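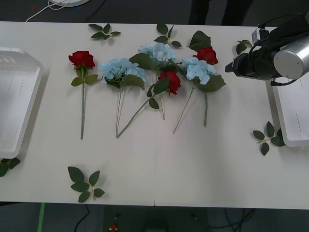

Artificial roses and hydrangeas on the shared table at our Leststead lab.

Today we are sharing a first result from Priris, our study of how two robot arms can divide a flower-arranging task between them. A short thread on the method follows.

The question is simple to state. When two arms share one table, which arm should take which stem, and when should the other arm wait? Most planners settle this before any motion begins. Priris lets each arm revise its choice up to the moment of grasp.

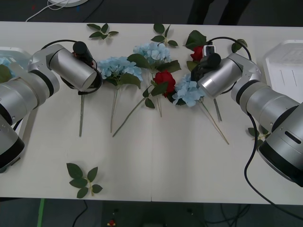
Our method scores every stem for both arms and updates the scores as the arms move. Crossing stems are the hard case. A long stem lying diagonally below a central rose, with hydrangeas to either side, can be disturbed by a pull on its neighbor, so the planner adds a cost for each overlap. The weight of that cost was set by Vikas Pant and Sandra Horrocks after a long series of trials in August.

The training set holds 4000 grasps. For evaluation we used 344 new layouts, none of them seen in training. Layouts were drawn up by Lionel Oakley, who did not have access to the planner's scores.

Compared with a fixed assignment, late revision cut the number of stalled trials by 40 percent. The gain was largest where stems overlapped – and close to zero where they lay apart.
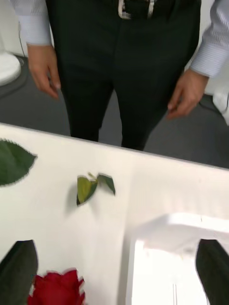
Ruben De Bruijn asks whether the gain would hold if one arm were slower than the other. We have tested this only in simulation, at 4 speed ratios. The benefit shrank as the gap widened but did not disappear. Physical trials are planned.

Placement is scored separately from grasping. A stem counts as placed only if it remains in the vase after the gripper has withdrawn. Wrist views are used at this stage, and large leaves remain a source of error: a pale green leaf standing in front of a red bloom can hide the point where the flower meets the vase. We report these cases in full.
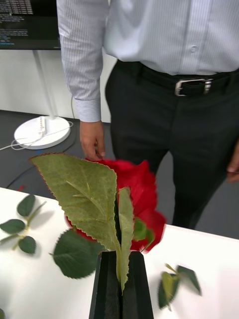 Robustness to background is the next item on our list. The wrist cameras see well past the work area, and the planner should give the same answer whatever is there. A monitor full of text, a white floor stand and a striped shirt all share the view with the rose in its black vase, and none of them should affect the grasp score. Bradley Gosling will lead this part of the study.

The full report, with the layouts and scoring sheets, will be posted on the Priris project page. Questions on the method are welcome in the replies.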